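The Anden night bus is coming back in July

I was halfway through my toast when my phone started buzzing, and it was three different people sending me the same bit of news. The 727 is coming back!

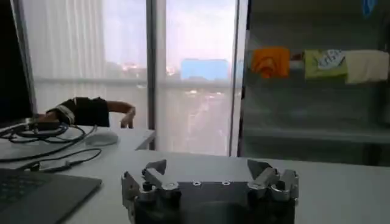 If you've moved here in the last couple of years you may not know what all the fuss is about. The 727 used to run from the station at Anden out through Jollitz and up the hill to Stitar, and it was the only way home after the last train if you didn't fancy paying for a taxi (or walking it, which I did once in the wrong shoes and will not be doing again). Then it was dropped with barely a fortnight's warning, and those of us on late shifts have been cadging lifts ever since.

The operator, Tapia, put the new timetable up this morning. There will be 3 buses a night, the first leaving Anden at twenty to midnight and the last at ten past two. It starts in July and they've promised to keep it going for a trial of 90 nights, after which they'll look at how many of us have been using it. So use it, please, even if it's only to come back from the pictures.

I rang Ilze Rätsep, who got the petition going last winter and collected 290 signatures, most of them by standing outside the bakery in Jollitz with a clipboard. She was on her break and I could hardly hear her over the kettle, but she was over the moon. "I'd more or less given up," she told me. "They wrote back in the spring to say it was being looked at, and I thought, well, that's the end of that." She'll be on the first one out of Anden and says anyone who wants to join her is welcome, though she'd like the front seat.

A couple of things have changed. The bus won't go round by the old dairy any more, so if you live down that end you'll need to get off at the chapel and walk back, and I know a few of you won't be pleased about that. I asked Tapia about it and was told the turning is too tight for the newer buses. Day tickets won't be good after midnight either. Weekly passes will, and so will the over-sixties card, which I did check twice for my mum.

The stop at Stitar is still missing its shelter, by the way. I asked about that too and I'm waiting to hear. Paper timetables should be in the library and at the station ticket window before the end of the month, and I'll put the full list of stops up here as soon as I've typed it out.

Enjoyed reading this? Sign up to our newsletter and get local news in your inbox every week. You can unsubscribe at any time.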